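What goes in the box – notes for Monday talk, Stestdale library, upstairs room

Start on time. 45 min max, then tea. Handouts on chairs.

Opening – ask for hands. Who could find their insurance papers tonight, in the dark, in five minutes? Wait. Don't fill the silence.

Then my flood story, short version. Water in the hall at 2 a.m., me in socks looking for a passport. Passport was in a coat. Move on.
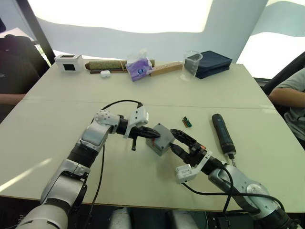 Talk and notes: Themba Magagula
Stestdale Household Papers Evening, April

Main point, say it twice: one place for papers. Not the best place. One.

What goes in – birth certificates, passports, deeds or lease, will (copy), insurance, car title, bank contact numbers. Shot records for kids AND pets, people forget pets.

What stays out – old utility bills, manuals, receipts for things you dont own anymore. The Motaung family story here: 80 envelopes, 31 of them empty. Gets a laugh, pause for it.

Originals vs copies. Slow down, this is where questions come. Will: original with the lawyer, copy at home. Deed: ask your county what they hold. Don't get pulled into tax stuff, send them to Ebenezer Mahama at the back table.

Keys. Two keys, two people. Never tape the key underneath. Someone always says they do this – be nice.

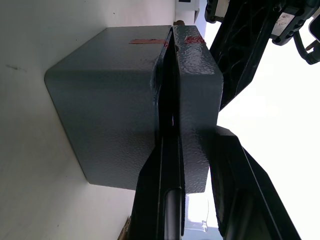 Where to keep it. Low shelf, near the door you really use. Not the attic, not the basement, garage no. Tell one person outside the house where it is. My sister knows, Ratero Street, other side of town.

Paper care, quick: plastic sleeves, no rubber bands, they rot. Pencil on the back of photos. No lamination of certificates, some offices wont take them.

Scans. Phone is fine. Good light, flat, check you can raed the small print before you put it away. Name files with the year first.

If time – the list inside the lid. One page, big type, who to call. Skip if past minute 43.

Questions. Repeat them for the back row. Sign-up sheet for the wills evening goes round now, get pen back.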